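This folder keeps the notes for the table wiping part of Prokeo, our small collection about everyday cleaning of surfaces. The notes were started by Yaryna Kuzmenko and I continue them since January. Please read them before you add new entries.

## What is inside

- `spills/` – entries about what was on the table
- `cloths/` – entries about the cloth used for wiping
- `words.md` – the list of words we agreed to use

Every entry has a short name, one or two pictures and a free comment of at most 30 words.

## Spills

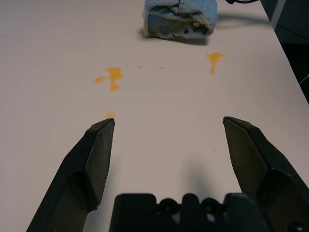

The colour of a spill goes first in the comment, and the name of the liquid comes only if the writer is sure of it. Juice and sauce are easy to confuse when they lie on a table in small amounts. For orange-yellow splashes on a white top, as in this entry, please write "orange-yellow, juice or sauce" and leave it so. Also write if the liquid is in one place or scattered. We had a long discussion about "stain" and "spill", and decided that "stain" is only for a mark which stays after wiping.

## Cloths

The word "cloth" covers everything soft that is used for wiping, also old socks and small towels. Write the colour, then the surface (knitted, woven, smooth), then how it is held or placed: flat, folded or crumpled. Do not guess the fibre. In the first version there were 16 different words for almost the same cloth, and it was very hard to search.

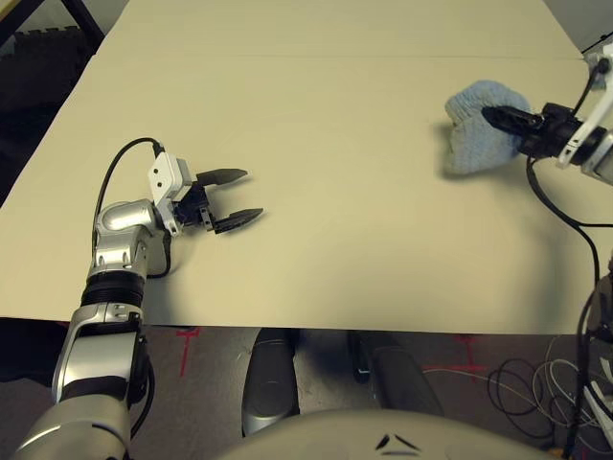
*Light blue knitted cloth, crumpled, held above the cream-coloured table.*

## Known problems

- The colour of the table top is written as "white" in one entry and "cream" in another. Both are allowed for now.
- 3 entries from the Rathnayake kitchen have no comment yet.
- Some older comments use "rag". Please change it to "cloth" when you see it.

## Contact

Telmo Segura, for corrections and missing words. Yaryna still answers questions about the old entries.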